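Household Tips for Cruise Passengers: Laundry and Clothing Care Before, During and After a Voyage

Prosser Travel Services – Passenger Information
Updated Feb 9, 2026

The following guidance has been prepared for passengers booked on sailings of one week or longer. It covers the care of clothing at home before departure, the management of laundry in a stateroom, and the treatment of garments on return. Passengers should also consult the information supplied by their cruise line, as rules on appliances and laundry services differ from ship to ship.

Before departure

Begin washing and sorting clothes at least three days before travel. Items packed straight from the dryer often hold a small amount of moisture at the seams and waistband, and a closed suitcase gives that moisture nowhere to go. Leave washed clothing on a rack or on hangers overnight before packing.

Wash new swimwear once by hand in cool water. Dark and brightly colored suits may release dye the first time they are worn in a hot tub, and the dye can mark a light cover-up or a deck towel. Add no fabric softener, which weakens the stretch of most swim fabrics.

Formal clothing should be brushed, aired and checked for loose buttons. A small repair kit holding two needles, black and white thread, four safety pins and a spare shirt button takes up very little room. Scissors are subject to blade limits at the terminal and on board, and passengers are advised to carry pre-cut lengths of thread.

Packing to reduce creasing

Roll knitwear and casual cotton. Fold woven shirts and trousers around a soft center, such as a bundle of T-shirts, so that no sharp crease forms. Jackets travel best turned inside out, with one shoulder tucked into the other.

Dwynwen Lloyd, who prepares our packing guides, recommends placing a flat laundry bag at the bottom of each suitcase. Clean clothes leave the case as worn clothes enter the bag, and the two never need to share a drawer. Mesh bags are preferable to plastic ones in warm climates.

Irons and steamers

Most lines prohibit travel irons and garment steamers in staterooms on account of fire risk. Such items are normally removed from luggage at embarkation and held until the end of the voyage. Passengers should not rely on a product being labeled for travel use.

Light creases in cotton and linen can be eased by hanging the garment in the bathroom during a hot shower, with the door closed, and smoothing the fabric downward by hand. Allow the garment to dry fully before wearing. Silk and wool crepe should be kept away from direct spray.

Washing by hand in the stateroom

Small items may be washed in the sink. Fill the basin halfway, dissolve the detergent before adding any clothing, and wash no more than three or four small pieces at a time. Overloading the basin leaves detergent in the fabric, which may irritate skin already exposed to sun and salt.

To remove water without wringing, lay the item flat on a dry towel, roll the towel firmly and press along its length. Most shower enclosures are fitted with a retractable line. The line is intended for light items only – a wet pair of jeans may pull it from the wall. Do not hang clothing on the balcony. Items left there are easily lost overboard, and the practice is forbidden on many ships.

Detergent sheets or tablets are more suitable than liquid for passengers who fly to the port. Where liquid is carried, tape the cap closed and place the bottle in a sealed bag.

Using a self-service laundry

Some ships provide a self-service laundry on one or more passenger decks. These rooms are busiest on sea days and on the evening before a formal night. Passengers will generally find machines free early in the morning or while the ship is in port.

Check the drum and the rubber door seal before loading. Tissues, coins and lip balm left by an earlier user are the usual cause of marked clothing. Load the drum loosely to three-quarters full, and measure detergent according to the load. Front-loading machines need less detergent than many passengers use at home, and an excess will lengthen the rinse.

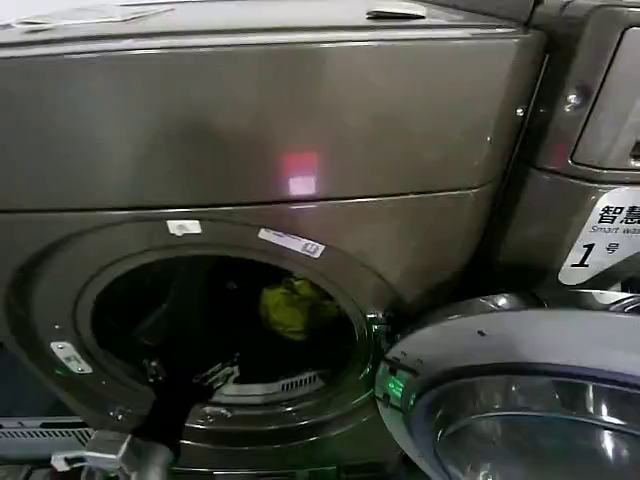

A front-loading washing machine with a dark gray metallic finish.

Remain close by while a cycle is running and return promptly when it ends. It is customary to wait a few minutes before moving another passenger's finished load, and to place it on a clean, dry surface. Clear the lint screen of the dryer before and after use.

Stains

Treat stains as soon as possible with cool water. Hot water sets protein stains such as egg, milk and blood.

Sunscreen: Blot away the excess, work in a little dish soap or liquid detergent, and rinse well. Avoid chlorine bleach, which may turn some sunscreen stains a rusty color.

Red wine: Blot with a clean cloth, rinse with cool water, and repeat. Do not rub.

Salt water: Rinse in fresh water the same day. Dried salt stiffens fabric and can corrode zippers.

Deck grease or tar: Lift away any solid matter with the edge of a card and leave the garment for treatment at home. Do not place it in a dryer.

Sending items to the ship's laundry

Complete the laundry form in full and retain a copy. Empty all pockets, close zippers, and note any existing damage on the form. Garments with beading, leather trim or unusual dyes are best kept out of the general laundry bag. Passengers should ask about the last collection of the voyage, which may fall earlier than expected, particularly on March sailings with a short turnaround.

On returning home

Unpack on the day of arrival where possible. Shake out beachwear and shoes outdoors before bringing them to the laundry area, as sand can scratch a drum and collect in the drain filter. Wash swimwear separately. Rinse the inside of water shoes and dry them away from direct heat.

Wipe the interior of each suitcase with a damp cloth, paying attention to the corners and wheel housings, and leave it open for a full day. A suitcase that has taken on a musty smell may be treated with an open dish of baking soda placed inside the closed case for two nights. Store luggage upright in a dry closet.

Questions concerning this page may be addressed to Aled Mathias or Carys Sayce in the Passenger Information office. Large-print copies are available on request.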